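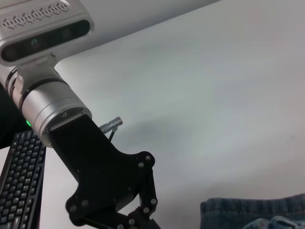 Skestik, Purmont workroom

About Skestik

Skestik is a garment care company based in Purmont. We receive, wash, press, fold and pack everyday clothing for households, uniform suppliers and secondhand retailers. Denim makes up the largest share of our work, and many of our house standards were first written for jeans.

Our Purmont workroom is located at 2108 Berrada Street. Customers may leave orders at the front counter or arrange a pickup in advance. Each order is tagged on arrival, kept separate through washing, and checked for open seams, missing buttons and items left in pockets before it goes to the folding tables.

Folding Standards

Jeans are laid out at full length, smoothed from the waistband to the hem, and folded along the inseam so that the back pockets face outward. The legs are then brought up in two folds. Heavy denim is left unpressed unless the customer requests otherwise. Shirts, knitwear and work pants each have their own folding sheet, and a printed copy may be requested at the counter.

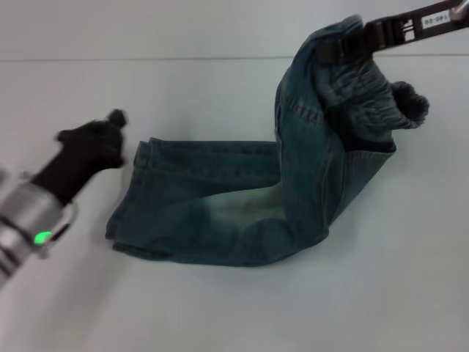

Blue denim jeans on a white tabletop

Services for Business Customers

Retail and uniform accounts are served under the Ukar plan, which covers regular orders of 200 to 500 garments. Orders are packed by size and style, with a packing list in every carton. Larger orders are accepted by written agreement. The plan is reviewed every September, and account holders receive the new terms by mail.

Care of Your Garments

Skestik uses unscented detergent for all orders. Dark indigo denim is washed inside out in cold water and line dried. Any damage found during inspection is recorded on the order slip, and repairs are made only with the customer's approval.

Page last updated January 15, 2026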